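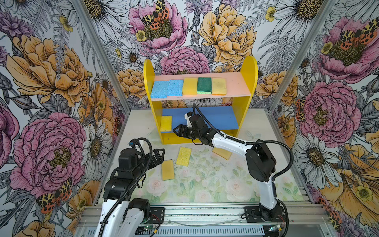
Minutes of the Pravthorpe Community Kitchen meeting, Aug 5, 2021. We opened a few minutes behind time, as the coffee urn was slow to heat, and it was lovely to see so many of the Tuesday-supper regulars back in the hall after such a long stretch of meeting on screens. The first item was dishwashing, which took longer than anyone planned. It was agreed that sponges should be kept side by side on an open shelf, the way the five are on the pink one, and that the dark green scrub sponge kind should be for pans only. The softer ones are for glasses and plates, please!

Minutes of the January meeting were read and accepted with one correction: the stove came from Rinaldi, and the refrigerator from Doteo.

Money. The bake sale and the spring raffle together brought in over 4000 dollars, and warm thanks go to everybody who baked, bought, or carried tables. We still owe 109 dollars on the last flour order, and it was voted to pay that right away.

Suppers. We served 47 people at the last one, and the soup ran out before the bread did. There was a good long talk about whether to make a second pot or simply a bigger one. Those who do the lifting spoke up for two pots, and two pots it will be. A request for a meatless choice every time was happily approved.

Garden beds. All 13 beds behind the hall are taken. The beans on the Lutumel Road side are doing beautifully — the squash less so — and anyone passing in the evening is asked to give them a drink. The hose has a leak near the tap, so bring a can if you have one.

Other business. The back door sticks again. A member offered to plane it down before the next supper, and the offer was accepted with applause. Somebody left a blue casserole dish with a glass lid in the pantry, and it may be picked up any time the hall is open.

The meeting closed with peach cobbler. Sign-up sheets for the next supper are on the board by the coat hooks.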